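Brusden print room reopens with Romaniuk etchings

January 2020

The print room at the Brusden gallery has reopened after a change of lighting and wall fixings. The first display in the refitted space is a group of etchings and aquatints from the Romaniuk collection, most of them not shown since the collection came to the gallery in 1992.

The collection holds 300 sheets. A rotating selection will hang in the print room, with the remainder kept in flat storage on the floor above. Sheets will be changed in two stages so that no single work is on the wall for the full length of the display.

Curator Sadia Memon selected the works and wrote the wall labels. The selection is arranged by process. Line etchings hang on the long wall, aquatints on the short wall opposite the door, and a small number of trial proofs are laid flat in two cases. The oldest sheet, a river view by an unidentified hand, carries the date 1605 in the plate. Memon said the date refers to the plate only and that the paper is later.

"The watermark does not match the date," she said. "We have described it on the label as a later impression and left it there. Visitors who want the paper evidence can ask for the object file."

Paper conservator Raghda Yammine treated the sheets before framing. Old hinges were removed, surface dirt was reduced with dry methods, and each sheet was rehinged with Japanese paper and wheat starch paste. Several of the aquatints had been trimmed to the plate mark by a former owner. These have been float-mounted so that the cut edge can be seen. The others are in window mounts of cotton board, in plain ash frames with acrylic glazing.

Two sheets with foxing were left untreated. Yammine said the staining was stable and that washing carried a risk to the collector's stamps on the reverse, which are in a soluble ink.

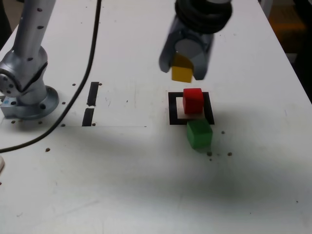 Why is the print room darker than the other galleries?

Light levels in the room are held low to limit fading of the papers and of the hand coloring found on a few of the sheets. The fixtures are LED units with a color temperature of 4000 K, dimmed at the wall, and the window blind stays down during opening hours. Eyes take a few minutes to adjust on entering from the main hall.

The display also includes work by Storkotora, the etching studio that printed from some of the surviving Romaniuk plates in the 1990s. Its impressions hang beside earlier ones from the same plates, so that wear in the copper can be compared. In the harbor subjects the fine lines in the sky have largely gone by the later printing, and the darks in the foreground have turned gray. The studio wiped its plates cleaner than the earlier printers did, and Memon notes on the label that some of the difference in tone comes from the wiping and not from wear.

Four plates are shown with the prints. They were cleaned of old wax by Deepak Rastogi, who also identified a reworked area in the lower corner of one of them where the copper had been scraped and burnished before a figure was added. The figure is present in the later impression only.

A list of the works, with states and dimensions, is available at the desk. Dimensions are given as plate mark first and sheet second. The list corrects the one issued in December, in which two aquatints were entered under each other's titles.

The second group of sheets will be hung when the first has completed its period on the wall. It includes the Amden series, a run of mountain subjects printed in brown ink, which is in framing now. The print room will close for two days during the changeover. The rest of the gallery will stay open.

Admission to the print room is included in the general ticket. Pencils only are permitted for note-taking, and bags larger than a sheet of letter paper must be left in the lockers by the main entrance.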